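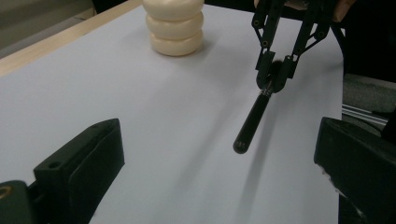

How to wash your make-up brushes (and get them dry by morning)

I put this off for months at a time, I really do, and then my foundation goes on streaky and I remember why it matters! It's a ten-minute job once you get going.

You'll need a mug, a bar of plain soap (I like the Plunda one, but anything mild will do) and an old towel.

1. Wet only the bristles, pointing down, under lukewarm water. Keep it away from the metal collar or the glue goes soft and you'll be picking hairs off your cheeks.

2. Swirl the brush on the soap, then in your palm. Rinse and do it again. My powder brush usually wants 2 goes, and the one Mabli Bevan borrowed for the panto in November needed a lot more than that.

3. Squeeze the water out with the towel, gently, and pinch the tip back into shape.
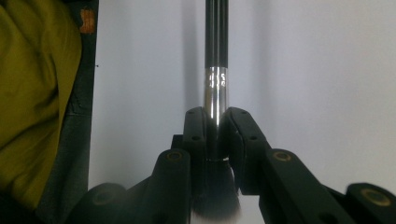 Skikel Players – Wardrobe and Make-up

4. Lay them flat with the heads hanging over the edge of a shelf. Don't stand them up in the mug while they're wet, and keep them off the radiator (sorry, Trefor).

Big fluffy ones take all night, little eyeliner ones are ready in a couple of hours. If you've borrowed from the club kit, give them back to Mared Lloyd once they're fully dry.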